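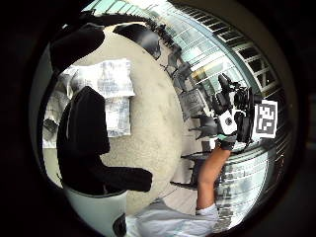 Progress report, second period
Retham hand tracking study
Prepared for the Stasulex fund by Lech Kaczorowski
3 December 2019

The method under test is the one we were funded to check: a person does an everyday job by hand, we record it, and the recording is used to teach a robot arm the same job. The claim in our proposal was that this would be quicker than steering the arm directly and that little would be lost on the way. I can support the first half of that. I am less sure of the second than I was when we wrote it.

What was done

We collected 400 recordings of people handling soft things, cloth for the most part. Of these, 396 could be read from start to finish by the Arroyo software. Please don't make too much of that number. It means the files opened and the clocks agreed. It says nothing of whether the hand positions in them are right, and I would ask that it is left out of any public summary until we can say more.

Markers worn on the hands give good positions when a camera has a clear view of them. Cloth work is full of moments when it has not. People turn their wrists under, or bring one hand across the other, and the software fills the gap with a smooth guess. The guess looks convincing when played back, and that worries me more than an honest hole in the data would.

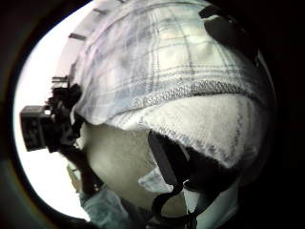
The head camera was meant to help with this by showing what the wearer was looking at. So far it has added very little. People glance away from their hands far more than we allowed for, and the mount shifts when they bend. Two of the 5 people who wore it asked for breaks that we had not planned. The Prukby team believe a tighter strap and a fresh calibration before each run would solve most of it. They may be right, but I have seen no figures from them, and a tighter strap won't bring in more volunteers.

On the robot side, the arm trained on our recordings will take hold of a cloth and lift it. It does not spread one flat in any way I would call reliable. The clips shown at the last review were the better attempts, and I should have said so then.

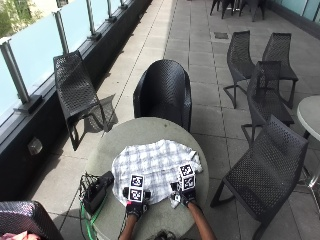
Would more recordings fix the problem?
They might, but I would not pay for them yet. If the filled gaps are teaching the arm the wrong movement, a larger set only teaches it more firmly.

Next period

We will mark every stretch where a hand position was guessed, train once with those stretches and once without, and compare the two on the same cloths. Results are due in January. I ask that the money set aside for further recording be held until then. Spending is otherwise in line with the plan, apart from batteries.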